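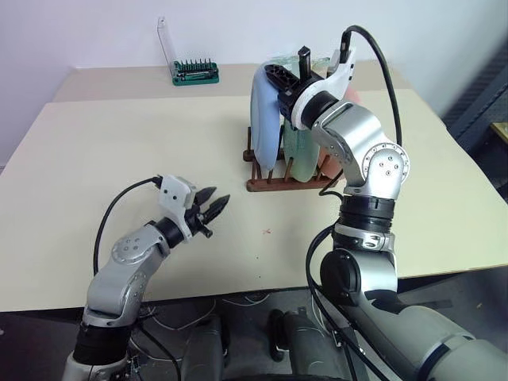

Slide 1. Good evening. I was asked to talk for 25 minutes about drying dishes, and my first reaction was that there can't be that much to say. Then I read what the rack companies say, and I got annoyed enough to fill the time. So tonight is about the plain peg rack, the kind you see holding a light blue plate up front with a pale green one behind it, brown wood, upright dowels, no moving parts. I want to ask whether it does what people claim for it. My answer is "mostly, and less than you paid for."

Pause. Ask who has a rack at home and who uses a towel on the counter. Don't argue with the towel people yet.

Slide 2. The claims. The leaflet for the Vanel rack says wood "breathes." I have no idea what that means for a plate. Air moves past the plate because there's a gap on both sides of it, and a gap made of wire would do the same. The Ghauri leaflet says a proper rack "protects your dishes for life." I chipped two bowls on mine in the first month. Read both lines out loud, slowly.

Slide 3. What I tried in my own kitchen in Drulliswood. Same plates, same sink. Half went on pegs and half lay flat on a towel. I checked them after 24 minutes, when my bread timer went off. The ones on pegs were drier, fine, I'll give the rack that. The ones on the towel had a wet ring underneath. Was it a big enough difference to care about if you're going to bed anyway? I doubt it.
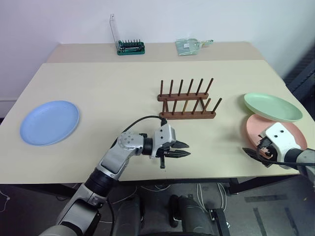

Slide 4. Loading order. Every guide has a rule – big plates at the back, or big plates at the front, depending on who you ask. Emiliano Ocampo, who lent me his Tunance rack, swears by starting at one end and leaving a space between plates. I tried it his way for 5 weeks. The spacing helps. The starting end made no difference I could find, and he and I still disagree on that.

Things to say here if there's time:
Plates that touch stay wet where they touch.
A stack on the table is quick to make and slow to dry.
Check the pegs now and then. If one wobbles, glue it before it drops something.
Stand the rack where you won't knock it with your elbow.

Slide 5. Wood care. You'll be told to oil it every month. I oiled one rail and left the other alone from October until spring, and I can't tell them apart. Maybe it takes years to show. I'd be glad to hear from someone who has had one that long, with photos please, no stories.

Skip the slide on bamboo if we start late.

Questions. Someone will ask which rack to buy. Say: the one with pegs far enough apart for your thickest plate. Take the plate with you to the store.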